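Gelus gallery: two arms, one drawer, one cube

Welcome to the picture page! I'm Vija Vasiliauskas and I've been working on Gelus since June, so if you came over from the Kvaran write-up, hi, this is the part with the fun stuff in it. Gelus is our method for getting two simulated arms to share a job when we only show them a few ways of doing it. The job here is simple to say: one arm deals with the drawer, the other puts the cube inside. Getting them to wait for each other is what ate my summer.

A few numbers, because people always ask. We started with 53 demonstrations that I did by hand (my wrists remember every one), and Gelus stretched those into 2,480 by shifting the cube and the cabinet around and replaying the motions to fit. Then we trained a policy on the lot and ran it 1,000 times with three different random seeds. The policy trained on only my own demos got stuck a lot, mostly with both arms going for something at once and neither finishing. The Gelus one is much better about taking turns, though it still fumbles when the cube starts out really close to the cabinet. I'm working on that!

The task is called Balton in our code, in case you go digging through the config files. Click the picture for the bigger version, and write to me if you want the demo set. I'm slow with email but I do get there.

Posted 12/02/2022
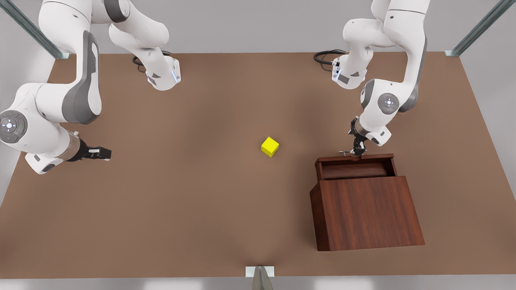
Balton in the simulator: left gripper at the back rim of the open drawer, right gripper still empty, yellow cube out on the table.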